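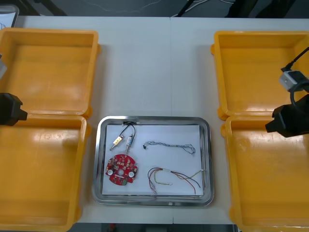
Yellow bins, two each side, with a steel tray between them.

What is sorting?

Sorting means putting things into groups. You do it all the time. Socks in one drawer, shirts in another. Forks with forks.

Why bother? Finding stuff gets faster. Picture a library with all its books in one giant heap – you'd be there till March looking for your favourite.

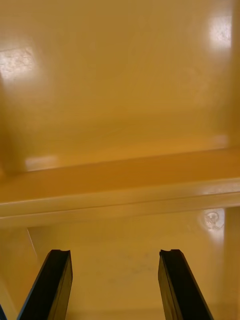
First you need a rule. Could be colour. Could be size, shape, or what the thing is for. Same pile, diffrent rule, different groups! A red button and a red block go together by colour. Not by shape though.

Some groups have smaller groups inside. Animals, then birds, then ducks. Scientists do this with living things, and grocery stores do it with food. Cheese is next to the milk becuase both are dairy.

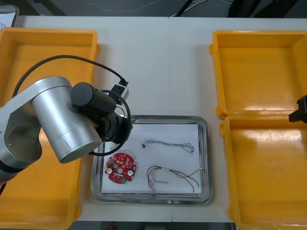
Electronic parts in a tray, with yellow bins down both sides.

What if something fits in two groups? Happens a lot. Is a tomato a fruit or a vegetable? A plant scientist says fruit. A cook says vegetable. Different rules – both work.

Try it! Grab 20 small things from around the house. Buttons, coins, pasta, whatever (ask first). 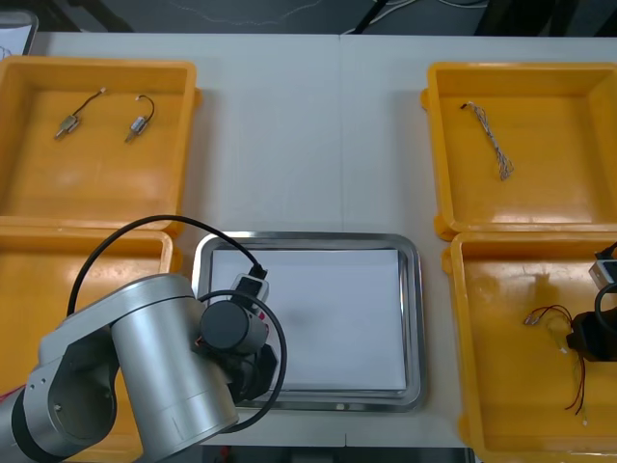
Pick a rule and make your groups. Keep the rule secret. Can a friend guess it? Then mix everything up and go again with a new rule. 15 minutes, tops. Pasta goes back in the jar after.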